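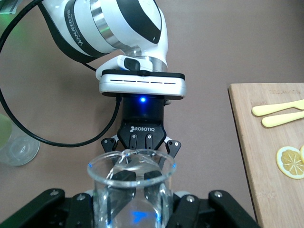 Chapter 5
Two Arms on One Table

By the time most people open this chapter they have a single arm bolted down and working, more or less, and they have begun to wonder about a second one. I know the feeling. You teach one arm to pick up a cup, and within a week you are looking at the other end of the table and thinking how nice it would be to have something over there to take the cup away.

The build we follow from here to the end of Part Two is the lemonade table at the Erdale shared workshop, a long room over a bicycle shop where members pay by the month and argue about the heating. The table goes by the name of Dokum, for reasons lost before I joined. It has two arms, each with a two-finger gripper, and its job is to make a glass of lemonade without soaking the person standing next to it. That sounds like a small ambition, and I thought so too when I first signed up to help. Then I spent most of a November trying to get one gripper to hold a beaker of water while the other one stayed out of its way, and I came to respect lemonade a good deal more.

Glass is where we will start. A beaker of clear water, held between two black gripper fingers with the second gripper open above the rim, is about as plain a two-arm setup as you can arrange, and it brings up nearly everything this chapter has to teach. Clear glass bends whatever stands behind it, so the dark fingers turn up inside the beaker at angles they don't really have, and even the little blue light on the gripper's coupling shows again low down in the water. You and I look at that and simply see a beaker. A program that hunts for dark shapes may well decide it has found an extra pair of fingers, and go after them!

Then there is the cable. The thick one feeding the gripper has to hang in a generous loop, with enough slack for the wrist to turn and not so much that it sweeps the glasses off the table. We broke 29 glasses at Erdale before we settled on a length, and I am sorry to say that a fair number of those were mine. Section 5.2 gives our method, which uses a piece of string and takes an afternoon (bring a friend and something to eat).

The cutting board came later, on the advice of the Stosden group, who had built a tea table the year before and were generous with their mistakes. Put your lemon slices and your butter knives on a board, they told us, and the board gives you an edge you can measure from. It was the best advice we had all year. A lemon slice lying flat is a slippery, thin, awkward thing for a gripper, and we come to it properly in Section 5.4, once you have had some practice on kinder objects.

Before you read on, please do three things. Clear the table and wipe it dry. Find your emergency stop and press it, just to see both arms go still. And start a logbook, on paper if you can stand it. Ours runs to 2,082 entries now, of which 571 concern water, and I still turn to the early pages when something goes wrong that I feel sure I have seen before.

5.1 Where each arm may go

Start with the arms switched off. Lay a strip of tape down the middle of the table, and then a second strip a hand's width to either side of it. The space between the outer strips is shared, and only one arm may enter it at a time until you reach the end of this section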